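A Day at Rovano Park Before It Closed for the Season

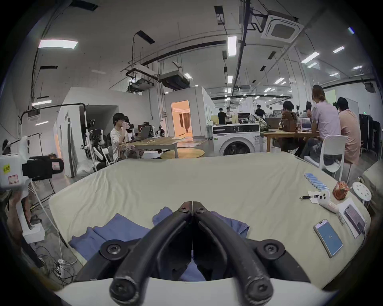
We drove up to Rovano from Ellbridge in July, two adults and two kids, and stayed one night at a motel close to the park. Tickets came to $125 for the family with parking included. Gates opened at 10 and we were on the Reisinger, the big wooden coaster, by 10:20. The track is 3,075 feet long and the back row is rough, so sit near the middle if you have a bad neck.

Lines were short until lunch. After that the Gremik log flume had a wait of over an hour and we skipped it. The kids rode the swings 4 times instead.

Food is the weak point. Two of the stands were closed and the pizza was overpriced. Bring water.

Umut Ersoy, who runs the ride crew on the Reisinger, told us the train had carried 1,006 people by mid-afternoon, a normal count for a weekday. He also said to come back after 6, when most families leave. We did, and walked straight on twice.

Parking lot exit took 20 minutes.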